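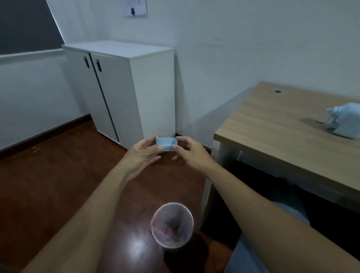 23/11/2024

Back room day at last. I've been putting it off since September, which is when I moved my desk in there and told myself I'd sort the rest "at the weekend" (ha). It gets no decent light after lunch and everything looks blue and gloomy, so I made a big mug of tea, rolled up my jeans and got stuck in before I could talk myself out of it.

I started with the white cupboard. It looks so smart with the doors shut! Inside was another matter -- old Larton catalogues, a bag of hair bobbles, chargers for phones I haven't owned in years, and a receipt from Garba for a lamp I don't even remember buying. I gave myself three piles, keep, bin and ask Asmaa, and of course the ask Asmaa pile was the biggest by miles. She's going to love that.

What I really wanted was for the little things to have a home. I'm fine with books and jumpers, it's the small stuff that beats me, the bits that drift about on the desk until they fall down the back and I buy them all over again. I must own 10 lip balms and I can never find one when my lips hurt. So the rule from now on is that small things go in a tray, the tray goes in the cupboard, and if the tray's full then something has to leave. We'll see how long that lasts!

The bin got plenty of use as well. I do like a see-through one, you can tell at a glance when it wants emptying, although it does mean the whole world can look at my crumpled rubbish.

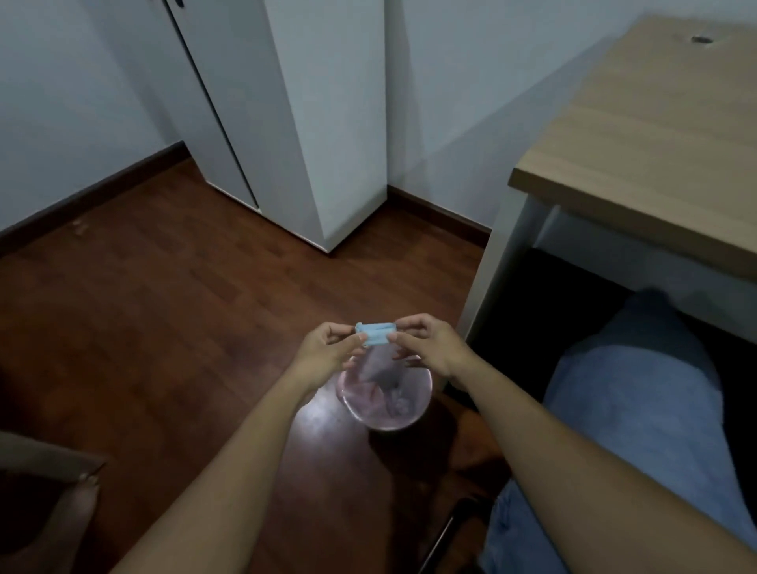 I got a bit ruthless after that and started asking myself, would I walk to Sustgate in the rain to buy this again? Mostly no. Out went the dried-up pens, the Trirnitz loyalty card (they shut!) and a padlock set to 1526 that I only remembered the number for because I'd written it on the back in biro. I did keep the birthday cards, all of them, and I'm not sorry.

The floor still needs a proper going over. There are crumbs of goodness knows what along by the skirting board and I ran out of puff before I got to them. Tomorrow, maybe, with the hoover and the radio on.

The desk I left till last as a treat. I wiped it down and then spent ages deciding what was allowed back on it. The little blue thing with the bear on it was always going to be allowed back. It's got such a daft sweet little face and I'd miss it if it lived in a cupboard. I rang home to report on my progress and asked whether four things on a desk was too many.
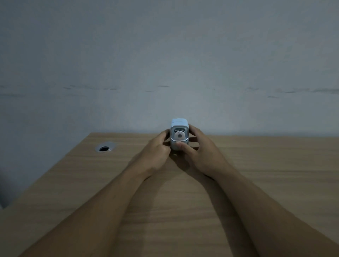

Abdelghani Belkadi reckoned four was fine so long as the bear was one of them, and that I should stop there, put the kettle on and leave the drawers for another day. Best advice I've had all month. The drawers are staying shut and I'm off for a bath.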